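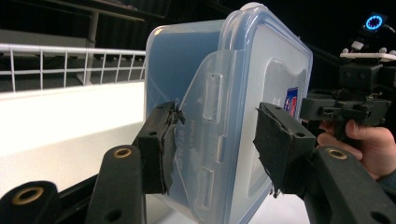 Re: [packing-floor] Grippers on the tubs bench

Hello all,

Great news from Trirndale! The hand-held grippers hold the clip-lid boxes on edge beautifully, and we recorded 105 lifts on Thursday. The pads are fraying, so Grażyna is ordering 20 more.

Grażyna Lis wrote:
> Will the arm take our jobs once it has learnt the lifts?
> And who teaches it?

We do — that's what I love about it! Two of us per shift, 30 minutes each, paid at bench rate. The arm gets the stacking, and we keep checking and labels. No posts go before December, and I've asked for the rest in writing.

Irena Rutkowska

We use cookies to remember your list settings. Accept

Recent threads
Brzozowska rota swap
Sore wrists
Grinier bench heights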